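What we've been up to at Lultum

January was a grabbing month. If you dropped in after lunch you probably found me hunched over the leader arm with my tongue between my teeth, trying to get one more clean pick before the coffee was ready. The goal for the new packing policy is 500 demonstrations. We're at 225 as I write this, which sounds like nearly half until you remember that the easy stuff went first!

A quick recap for anyone who joined over the holidays. Porkley is our name for the picking model, and Karkau is the arm it runs on. Porkley learned boxes in no time. Give it something with four corners and it's happy. Packaging that crinkles and changes shape when you touch it is another story – last fall's version would close on a bag, lose its grip and then go right back to the same spot, over and over, until I hit stop. So this round is all about snack packages, soft plastic and things that lie half on top of each other.

Each episode gets up to 30 seconds. I start from a different pose every time (I try, anyway, but my hands have favorites) and after every 10 episodes I swap the items and mix up the layout. I've also started keeping the fumbles if I recover from them. In the old set every pick was perfect, so the model had never seen what to do after a bad one. We only toss an episode if the recording drops out or I give up halfway.

The part I keep going back and forth on is the wrist view. When you drive the arm you look at the table with your own two eyes and everything seems easy. Then you play back the wrist recordings and find out how little the model has to go on. The gripper takes up a huge share of it, the bright areas wash out to white, and whatever is left over is what Porkley gets to learn from. I used to throw the worst ones out. Now they stay in, and I just tag them "glare" so we can train with and without.

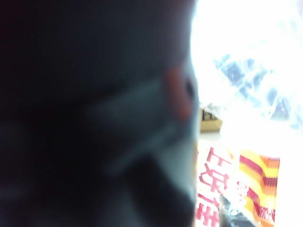

From the wrist, same setup:

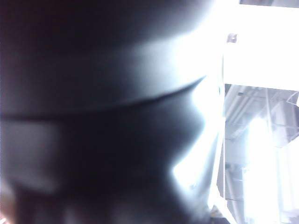
Marloes Dijkstra wrote back after reading my draft that she would turn the exposure down before recording anything else, and that a tag won't bring back detail the sensor never caught. She'd also like the first 225 kept as their own set, so that we can compare them fairly with whatever comes after.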